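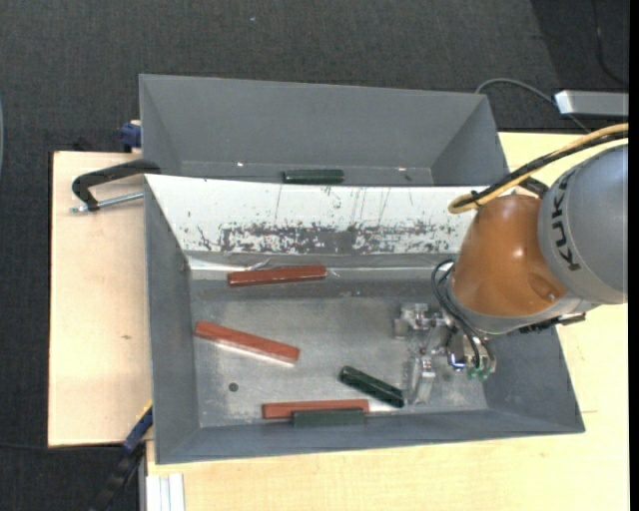
The two grey bins on the light wooden table, with most of the blocks in the front one.

Blocks and bins: the gallery page

Welcome to the gallery of our block collection in Grenach. On this page I write a little about the blocks, the bins and the table where they stay. The page is small for the moment and it will grow slowly, as I prefer to put one picture with proper notes than many pictures with no words.

The collection has 1,106 blocks in the list. When we began it was 1,000, which was our aim, and then a school in Presel closed one of its rooms and offered us the rest. We keep the list on paper and also in a spreadsheet, and the two lists agree, which took me most of a July.

Notes to the picture

The bins
They are placed one behind the other, and the front one is the larger. It has sloping side walls, so the blocks slide down to the middle and do not stay in the corners so much. I like this shape very much. We tried straight boxes before, and small pieces were always lying against the wall, where the fingers do not reach them easily.

The white panel
At the back of the front bin the sloping wall is a white panel, and it is heavily scraped. The worst part is the dark band along the lower half, where the surface is chipped and worn. Higher up there are thin scratches which go down. Several visitors have asked if we will change this panel. I think we will keep it for one more season, and then I would like to try a thicker one from Sorotby, if the size is right.

The floor of the bin
Grey and metallic, with blotchy stains. I have tried warm water and soap on stains of this kind, and also a paste of baking soda, and neither did very much. If a reader knows a better method, please write to me. I do not want to use anything with a strong smell.

The table
A light wooden surface. On such a table you see quickly when a block is lying where it should not be. The carpet around is dark charcoal, and a dark piece that falls on it can hide there for a long time, so we look over the carpet with a torch before we vacuum.

How we keep the blocks

The full collection does not go out at the same time. A normal filling is 300 blocks for a long afternoon, or 60 if we only want to try a new arrangement of the bins. The remaining ones wait on the shelf in cloth bags, and each bag has a paper label with the number of pieces written in pencil.

For washing we use a large bowl and a soft brush, then a towel. Please do not put them together in one heap to dry. They need air between them, and they should be turned once.

Blocks with a damaged edge go in a separate jar. I do not throw them away immediately. Some can be made smooth again with fine sandpaper, and the others are useful as a weight or to put under a table leg.

About the Chuang list
Some readers know the Chuang list, which we follow for the names of the shapes. In our copy the short half piece and the long half piece have nearly the same name, and this made confusion. I now write the long one with a capital letter.

Coming to this page
Next I would like to show the cloth bags and the labels, and after them the jar with the damaged pieces. The older gallery from Presel is being scanned and will have its own page.

Last change to the notes: July. I corrected the part about washing.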